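Kernach Small Magnetic Whiteboard: Review After a Summer and a Fall

Posted Sat 6 November by Ľubomír Machala

I bought the Kernach board in June to replace a paper pad that lived on my workbench. The pad worked, but I went through one every few weeks and most of the pages held a single line. I wanted something I could lay flat next to whatever I was doing, write on, wipe and use again.

Price and what you get
I paid $28 with shipping. The box had the board, one black marker and a square of felt that is supposed to be the eraser. The felt is too thin to be useful. I used it twice and went back to an old cotton T-shirt, cut up. The marker is fine for a free one and lasted until August.

Writing on it
The surface takes ink evenly and there is no beading with the three brands of marker I had in a drawer. Fine tips work better than the fat ones because you run out of room quickly. If you print small you can get a decent shopping list or a set of measurements on it. Longer notes belong somewhere else.

Wiping
Same-day writing comes off with a dry cloth in one pass. After a week it needs some pressure. I left one set of notes on for 30 days to see what would happen, and the black came off with a damp cloth but the red left a pink shadow — still there if you tilt the board toward a window. The Clesness board I had before this one ghosted sooner and worse, so I count this as a point in Kernach's favor.

Flat or hung up
It is sold with two adhesive hooks for a wall or a cabinet door. I tried them on a painted door and one let go on the second night. Since then I have only used it flat. On a smooth tabletop it slides when you write near the edge, so I stuck four rubber dots on the back, from a pack of 13 in the hardware aisle, and that fixed it. Kernach should put feet on it at the factory.

Magnets
The steel behind the surface is thin. It will hold a receipt or an index card. It will not hold a folded instruction sheet with an ordinary fridge magnet.

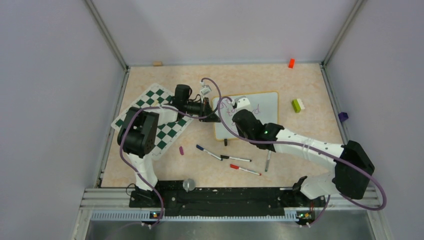 3 min read

The usual trouble with a whiteboard lying flat is that your sleeve goes through the writing. Start at the top and keep your forearm off the lower half and you will be all right. Left-handed people will smear it more, and I don't have a fix for that.

Alarcón sells a glass one that wipes cleaner, but it is heavy and I would not want to drop it on a tile floor. For a bench or a kitchen table I would buy the Kernach again and throw out the felt and the hooks.

Rating: 4 out of 5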